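Clear glass mug looks cloudy, and specks on the wood table won't wipe off

Home Help > Kitchen and Dining > Cleaning
Asked by Estela Domínguez, Jun 16, 2020
3 answers, 28 views

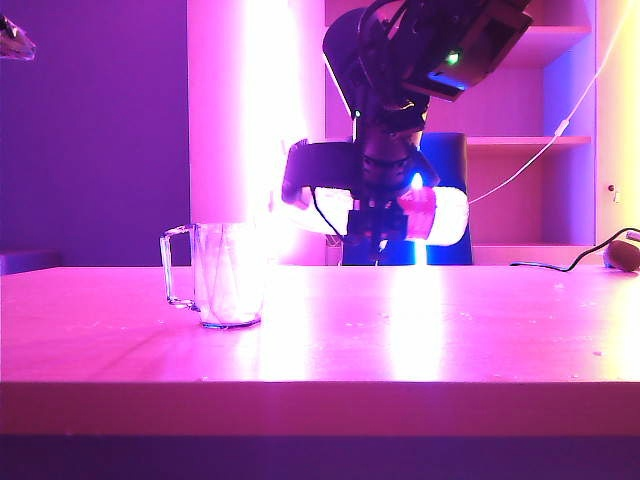
The mug on the table, under the pink and purple light

I have a tall clear glass mug with a thin handle that I use for tea every day. In daylight it has a gray film on the inside, mostly in the bottom third. Dish soap and a sponge don't change it. I bought it in September and it goes in the dishwasher most nights.

Second problem is the table. It is light wood and there are little specks all over the top. Some come off with a fingernail and some don't. I don't know what finish is on it. It came with the apartment. I have tried a damp cloth and a spray cleaner from Gkikas that says it is for all surfaces.

What should I use on the glass, and is it safe to use the same thing on the table? We have hard water here if that matters.

Answer from Theano Koutsoukos
Accepted answer, 40 helpful votes

Two different jobs, so don't use the same thing on both.

For the mug: fill it with plain white vinegar, leave it for an hour, then scrub with a bottle brush and rinse. Hard water leaves minerals on glass and soap won't touch them. If the film goes away when you do this, it was minerals. Rinse the mug by hand from then on, or use a rinse aid.

If it still looks cloudy when it is clean and dry, the glass is probably etched from the dishwasher. You can't fix that. It is still fine to drink from.

For the table: keep vinegar off it until you know the finish. Start with a few drops of dish soap in warm water, wring the cloth out well, wipe with the grain, and dry it right after. For specks that stay put, use the edge of an old plastic card held almost flat. Don't use the rough side of a sponge. It will leave dull patches that you see every time a light hits the top.

Answer from Borislav Berisha
6 helpful votes

Baking soda paste works on the mug too. I do mine with an old toothbrush, especially where the handle joins. If it's tea stain and not hard water this does better than vinegar.

On the table I would just sand it, 2,000 grit, and put oil on it. Took me one evening.

Comment from Theano Koutsoukos: I would not sand a table that came with a rental. If it is veneer or has a factory finish, oil won't soak in evenly.

Answer from Anastasia Tsoukalas
1 helpful vote

get coasters

Comment from Estela Domínguez: Vinegar took most of the film off the mug. There is still a faint ring near the base. The card got the bigger specks off the table, the small ones are still there. I will leave them.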